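20 March 2020, riverside path, Kultovport section

Overcast, flat light. Started at the downstream end.

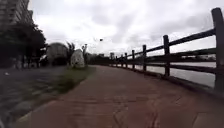
*Cracks in the paving, fence and river on the right. Baseline for the cart route.*

Notes for whoever does the next stretch. The Filali cart (sweeper + crack survey in one body) is supposed to take over this path from the two-person morning crew. So before it gets its route I walk it and write down what I would have told a new hire. Which is more than I thought.

**Surface.** Rough, worn, color changes along the length, terracotta to brownish. Thin cracks branching across. The Grultine software wants every crack in a class, 1 to 4. I gave most of these a 1. Crew would call them "leave it till October". There is no class for leave it till October. Asked for a free text field, was told it's on the list.

**Fence side.** Dark wood posts, two rails. Cart keeps 65 cm off the fence by default. The broom reaches some of that, not all. By hand we always swept right up to the post feet, so that strip is going to be somebody's job still. Needs to be in the shift plan and not just assumed!!

**Grass side.** Patchy, bare ground in places. No hard edge the cart can trust, it may read bare ground as paving. Want a drawn boundary in the map instead of letting it find its own. Big pale boulder at the back of the grass plus a lamp post close by, both good landmarks, put both in as fixed.

**Curve.** Gentle, to the right. Shouldn't be a problem. Check turn speed anyway with people walking toward it.

Litter off the path: cart doesn't go there. There's a white scrap over on the gray ground left of the grass. Anyone with a picker would step over and grab it. Cart logs nothing because it isn't on the route. So the numbers will look clean and the place won't be. Raise this w/ Vikisero before they show the client another dashboard.

Now the people part, wich is what the meeting was mostly about.

- Old routine: two on foot, one barrow, start early, talk to each other the whole way. New routine: one attendant, tablet, walks behind or sits at the depot. Both attendants I asked said same thing, they don't mind losing the broom, they mind losing the other person.
- Alerts. Trial log has 283 stops, 153 of them cleared by the attendant pressing OK and nothing else. That's not work, that's being a button. Raise the threshold or let it retry once by itself.
- Pay grade for attendant still not settled. Title changed, grade didn't. Not my call but writing it down.
- Training is 24 slides. Two are on what to do when it stops in front of a wheelchair or a stroller. Should be first, they're near the end.
- Good thing: backs. The barrow work was hard on everyone and no one at the table wanted it back. Also crack records used to be in one person's head, now they're in a file.

My proposal: cart does the middle of the path, attendant does fence edge + grass edge on foot at the same time, in pairs on alternate mornings. Slower on paper. Vikisero will say it kills the savings. Let them say it, I'd like to see their sum with the edges included.

To do
- [ ] send boundary sketch to the Grultine people
- [ ] ask again re free text field
- [ ] re-measure gap cart to fence with brush guard ON (did it with guard off, dumb)
- [ ] swap slide order
- [ ] get the grade question in writing
- [x] boulder + lamp post added to landmark list

Upstream half not walked yet. Battery on the tablet at the end so the last few crack classes are from memory, treat as provisonal.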